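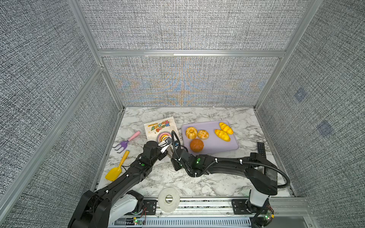

What should I put play food and other small toys in so they stay sorted and can still be carried to another house?

Posted by Ľubica Kováčik in Toys and Playrooms
Viewed 1556 times

Stanisława Szczepańska
36 people found this helpful

Use a shallow tray for the food and a bag for everything else. Play bread wants to lie flat where a child can see it, and a tray with a raised rim gives you that, plus it turns into the bakery counter the minute someone wants to open a bakery. Rakes, trowels and the other long stuff can go in a bag because nobody has ever gently placed a toy rake anywhere.

The order matters more than the container. I do it like this:

Clear the table of things that aren't toys first. Remote controls and rolls of tape have a way of joining the play food, and then you spend the evening getting up to change the channel like it's 1974.

Put the round buns and ring cakes on the tray next, then fit the long loaves along one side. If you start with the long ones they take up the middle, and the buns roll wherever they please.

Books go flat at the bottom of whatever you carry. A picture book makes a decent floor for a soft bag. It also keeps the trowel from going out through the underside on the stairs.

For the bag I like a paper gift bag, the kind with twisted paper handles that comes home from every birthday party. You have a closet full of them. Everyone does. The flat bottom lets it stand up while you load it, and with the mouth wide open a five-year-old can drop things in from above with a reasonable hit rate.
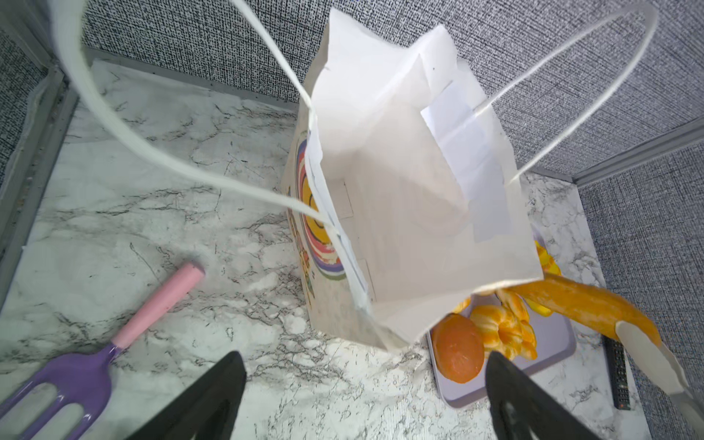
Garden tools should go in heads down, handles up. They come out easier that way and the tines aren't pointing at whoever reaches in. Don't fill it past the rim or the handles won't meet, and then you're carrying it by one of them, which works as far as the driveway.

When the paper gives up, recycle it and get the next one out of the closet. I have never once bought a storage product for toys and my sister-in-law has never once forgiven me.

Comment from Ľubica Kováčik
Thank you, trying this tonight. I didn't know the closet of gift bags was a shared condition.

Sławomir Kwiatkowski
2 people found this helpful

Plastic bag. Any plastic bag. We moved from Dasau to Arnesmont with the whole toy kitchen in bread bags and everything arrived, except one croissant, and I have my suspicions about the dog.

The thin see-through kind is best as you can tell what's in it without tipping it out. Squash the air out before you tie it. If your kids are still small enough to put bags on their heads, then do what the lady above said and use paper, and keep the plastic ones up high.

The tray doesn't go in the bag. I tried. Carry it under your arm like a waiter on break.

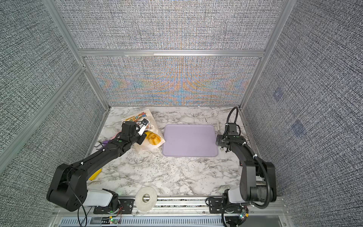 When the pieces need a wash first

Nikola Duda
Edited in November to fix my spelling

Adding this since the other two went straight to packing. Play bread collects a film. You notice it when you pick up a bun and it comes along a little too willingly.

Hard plastic pieces can go in a bowl of warm water with dish soap. Go over the scored tops with an old toothbrush, as that's where the grime lives. Foam or squishy ones only get wiped with a damp cloth, because if water gets inside them it stays there and develops opinions. Let everything dry overnight on a towel before it goes in any kind of bag.

The tray can be wiped down while you're at it. Smudges on pale plastic usually come off with baking soda on a wet sponge. If they don't, put the bread back on top of them.

Was this page useful? 1409 readers said yes.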